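How to Run a Simulated Robot Demo at Your Open Day

Posted 29 Jul 2024

If your group has ever hosted an open day, you know the feeling of watching a long line of families shuffle past a robot that is busy rebooting. We had a couple of years like that at Findo, and it wore on everybody. These days we run a simulated demo on a big screen right alongside the real equipment, and visitors seem to enjoy it just as much, especially the younger ones, who are used to seeing things happen on screens anyway! I've written down how we set ours up so that you can borrow whatever suits you.

What you'll need

A computer with a decent graphics card, a large monitor or projector, the simulator of your choice, and one simple task. We use a package we call Broton, which is only our own bundle of scenes and settings, and you can do the same with whatever your lab already has. Please bring a second keyboard. I can't tell you how many sticky fingers we've had on ours.

Step 1: Pick a task people know from home

Stacking and nesting cups is our favorite. Grandparents have done it, toddlers have done it, and you don't have to explain what the robot is trying to do. We tried a peg-and-socket task the first year, and I spent the whole afternoon explaining the peg.

Step 2: Keep the setting plain

Take out the shelves, the fancy lighting and the company logo. A single-color surface and two cups in different colors will read nicely from the back of a room, even with the blinds open. Choose colors that are easy to name out loud, or at least easy to point at, and make sure the gripper is darker than everything else so that folks can find it.

Step 3: Set the viewpoint

Try a close view from near the gripper first. It makes people lean in, and you get to talk about how little a robot may have to go on when it picks something up. Put a wider view in a second window for anyone who gets lost. 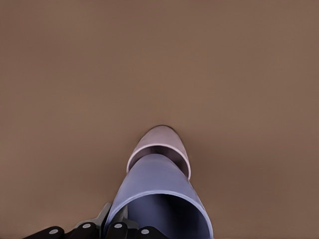 Does the real robot have to be there at all?
It's nice to have one nearby, even switched off, but a simulation can carry a small open day by itself if there is somebody friendly standing next to the screen.

Step 4: Save your starting points

Before the doors open, save a handful of starting positions, and put each one on its own key. Ours are on the number row. When a run goes sideways, you press a key and start over while you keep chatting. Our visit to the Frerichs workshop in October had 91 guests, and I must have pressed that reset key for nearly every one of them.

Step 5: Rehearse the talk

Two minutes is plenty for the introduction, then let people ask things. Read it aloud to someone who doesn't work with robots (my neighbor was very patient with me) and cross out any word that makes them frown.

Step 6: Let visitors choose

Ask the group which cup should move, or where it should start. If you're expecting more than 200 people, as we were at Zorkusska, set up two screens and split the line early, before it reaches the coffee table. Leave the demo running through lunch, too. Some of our best conversations started with a person holding a sandwich.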